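Chapter 6

Handling, Folding and Storing Cloth

What you will learn in this chapter
How plain woven cloth behaves when it is lifted, hung and laid down
How to prepare a table for folding
How to fold flat pieces so that they stack and store well
How to keep records of linen in a small household or guest house

6.1 Why folding matters

Most of the cloth in a house spends far more time in a cupboard than in use. Tablecloths, towels, napkins and spare sheets may be taken out for a day and put away for a month. The way they are folded decides how much room they take up, how easy they are to find and how creased they look when they are wanted again.

In a private home a badly folded cloth is a small nuisance. In a place where linen is used every day it costs money. The laundry at Collotlow, which serves the guest houses along the Trurkport road, handles almost 2000 pieces in a busy week. Recep Kurtuluş, who ran the folding room there when this chapter was being prepared, asked new staff to spend their first two mornings on plain squares before they touched anything with a fitted corner. His methods are used in several of the exercises that follow.

6.2 How cloth falls

A piece of cloth has no shape of its own. Its shape at any moment depends on where it is supported, how heavy it is and how stiff the weave is. Lay it flat on a table and it takes the shape of the table. Lift it by one point and the rest falls away in folds, with the free corners pointing down. Lift it by two neighbouring corners and the edge between them can be pulled straight, while the lower edge hangs more or less level.

Folds that form when cloth hangs freely are called soft folds. They run mostly up and down, and they disappear when the piece is spread out and smoothed. Pressed folds, or creases, are made by weight or heat and stay in the cloth until they are ironed or washed out. A third kind, the rolled edge, appears where a hem curls under itself. Rolled edges are easy to miss from above. If they are trapped inside a stack they turn into pressed folds, and the piece will not lie square the next time it is used.

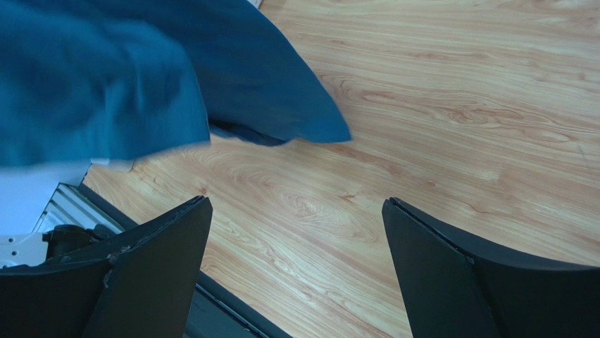
Figure 6.1 Plain blue cloth hanging over a wood-grain surface. Note the soft folds at the left and the dark rolled fold along the underside.

Before a hanging piece is lowered, look along its bottom edge. A hem that has rolled under should be opened with the fingers first. Then let the lower edge touch the table and move the upper edge away from it slowly, so that the cloth is laid down from one side to the other. Dropping the whole piece at once traps air beneath it and leaves ripples that have to be smoothed out by hand.

6.3 The folding surface

A good folding surface is smooth, clean, dry and larger than the piece after its first fold. A table at hip height suits most people. Rough boards catch on loose weaves such as the Bansal cottons described in Chapter 4, and a polished top may let light cloth slide – a thin blanket under a plain sheet will stop this.

Wipe the surface before starting and check it for crumbs, pins and damp patches. Strongly patterned tops can make it harder to judge whether an edge is straight. In that case line up the first fold with the edge of the table and ignore the pattern.

Activity 6.1

Work with a partner. You will need one plain cotton square and one square of the heavier Flotau cloth.

Hold the cotton square by one corner and sketch the way it hangs. Repeat with two neighbouring corners. Do the same with the heavier cloth. Write down which piece shows the deeper soft folds, and whether either has a rolled edge. Keep your sketches, as you will need them for the work on stacking in section 6.5.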